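Basic Wired Mouse, Blue Wheel: A Review After One September of Real Use

I bought two of these for the front desk and ended up ordering more before the month was out, which should tell you where this review is heading! Ours came through Skilivo as part of a bigger order of desk stuff (keyboards, lamps, a power strip I regret), and the mouse was the cheapest line on the invoice. I paid 14 dollars each. At that price I was expecting something to keep in a drawer for emergencies.
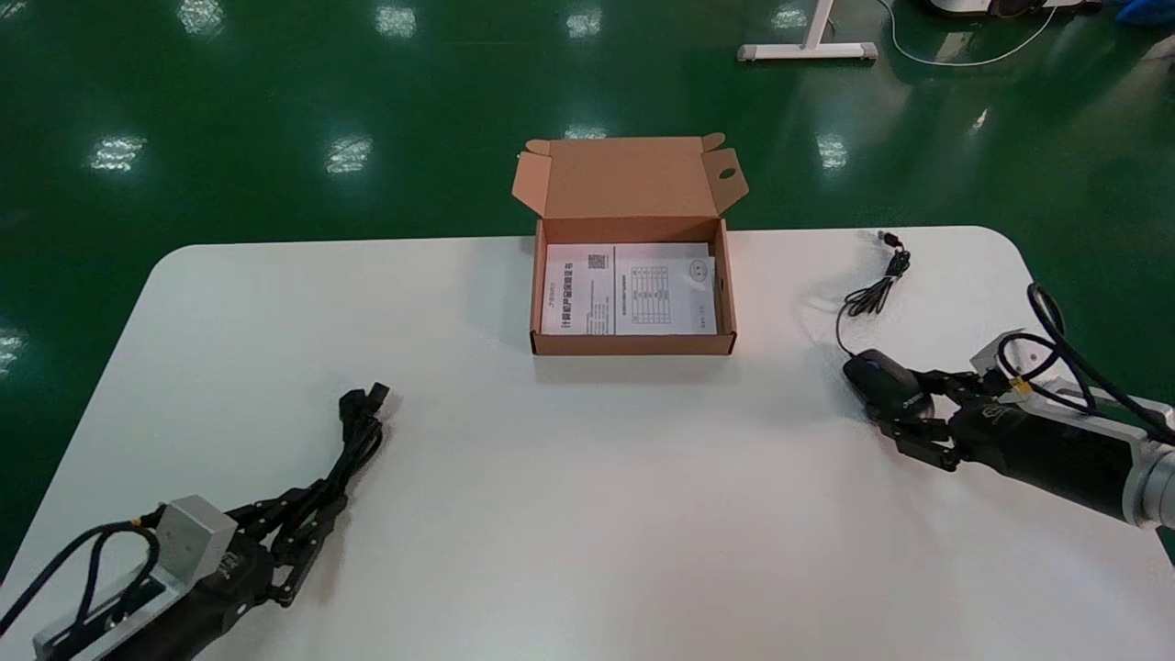
Packaging matters more to me than it probably should, and it's what won me over first. I pack and repack equipment for a living, so I'm always looking for boxes I can use again. I love a plain brown corrugated box with a hinged lid and tuck flaps, and the little round thumb-hole makes it even better. It folds shut without tape, it opens without a knife, and you can write on it with a marker. The paperwork is in Chinese, with a QR code on one of the sheets, so if you need instructions in English you may be leaning on a translation app. For a wired mouse I can live with that. You plug it in and off you go.

On to the mouse. It's black and glossy, with a small blue scroll wheel between the buttons, and that wheel is my favorite thing about it. You can feel each step, so when I'm going down a parts list row by row I don't overshoot. Our stock sheet runs to 3648 rows (yes, one sheet, I know) and I was up and down it all month without once wanting my old mouse back. The buttons have a nice firm click – a bit louder than I'd like for a quiet room, but fine in an office with a printer going.

The shell feels good in my medium-sized hand. It's a simple rounded shape with no thumb rest, and left-handers at our place use it happily. The gloss does pick up fingerprints. I wipe mine at lunch and again before I leave, and I've stopped minding.

The cable is thin and bends easily, so it doesn't tug back when you move, and it comes with a small white twist tie. Keep the tie! I put mine back on whenever a mouse goes into storage. 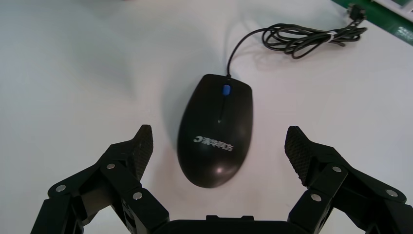
Babak Salehi wrote to me that the thin cable was the one thing he'd want changed. He has been running 17 of them in a training room, and he'd gladly pay a little more for a braided cord, because his get rolled over by chairs. He also said none had failed on him so far, and that he preferred the wheel to the one on the Clultance mouse he used before.

Fair point about the chairs. At my desk the cord goes straight up and over the back, so it never touches the floor, but in a packed room I'd want some clips under the table edge. I've tried the Clultance too, and I'm with him on the wheel. The Clultance has a softer click, though, so if noise is your main worry, try that one first.

Now for putting it away, my favorite subject. Instruction sheet flat in the bottom of the box, cable coiled on top, mouse in the corner. It takes me 20 seconds and the lid closes without a fight. Coil the cord in wide loops and leave the plug where you can get at it.

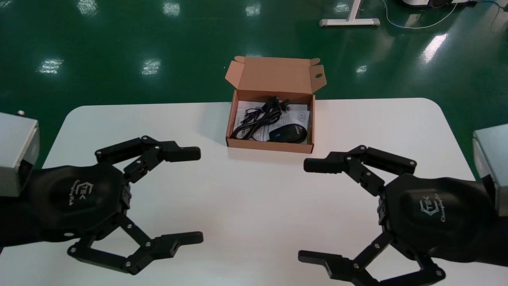
I'd also say don't wind the cable around the mouse itself. It's tempting, and I did it for years, but it puts a hard bend right where the cord meets the shell. Loose loops next to the mouse are kinder to it and take up hardly any more room. My boxed spares sit on the shelf over the printer with the date of purchase written on the end flap.

Would I change anything? A matte shell, and a slightly longer cord for people with the computer on the floor. The pointer was a touch fast for me out of the box, so I turned it down in the settings on the first morning and haven't been back since. I've got another batch on order for the Virbridge office, and this time I asked for the same brown boxes.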